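How to Run a Simulated Kitchen Robot Demo at Your Open Day

Our spring open day at the Pemari learning center had one station that kept a line all afternoon, and it was the one with no real robot in it at all. We ran everything in simulation on two screens, and people loved it! I've had enough requests for the setup that I'm writing it down properly. You can build the same station in a weekend if you already have a simulator that runs on your machine.

What you need

One desktop with a decent graphics card, two monitors, a game controller, and a table that visitors can walk up to from both sides. We used a kitchen from the Imon scene pack and a small launcher script called Bokley that resets everything with one key. Any scene with a counter and a sink will do nicely.

Step 1. Choose one short task

Pick something a ten-year-old can understand from across the room. Ours was a sink task: bring the gripper to the pan, grab it by the handle, lift. Keep each turn to 40 seconds. We tried longer turns in rehearsal and the people waiting drifted off toward the snacks.

Step 2. Set up two views

Put the wide view on the big monitor so the crowd can follow the whole arm. The second monitor gets the gripper view, looking out between the fingers. Turn the second one toward the person driving. Kids figured out the close view faster than their parents did, and it was a joy to watch.

Step 3. Fix your random seeds

Simulated scenes can shuffle objects, colors and textures at every reset. Great for training, rough on a demo. Test a batch of seeds ahead of time and write down the ones you like. Our favorites were 993 and 1734, both taped to the edge of the monitor on a sticky note. Check the gripper view for each seed too, as a layout that looks easy from across the kitchen can be very confusing up close.

Step 4. Slow the arm down

Drop the top speed by half before the doors open. Visitors push the stick all the way over, every single time, and a slow arm gives them a chance to correct.

Step 5. Rehearse the talk

Have one person drive and one person talk. The talker explains what the arm is trying to do, then stops talking! Let the visitor have the controller. Swap jobs every 15 minutes or your voice will be gone by lunch (mine was).

Step 6. Reset between visitors

Hit reset before the next person sits down, and wait for the scene to settle. Objects sometimes jitter for a moment after loading, and grabbing too early can send a pan flying across the counter. Fun once, less fun when there's a line.

Two renders from the demo, the sink task first and then a view between the gripper fingers:
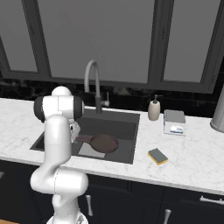
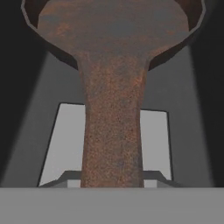

Can I run this station on a laptop?

A gaming laptop will handle it if you lower the shadow quality and keep the second view at a small size. Plug it in, turn off sleep mode, and leave some space behind the vents, because a full afternoon of rendering makes it very hot.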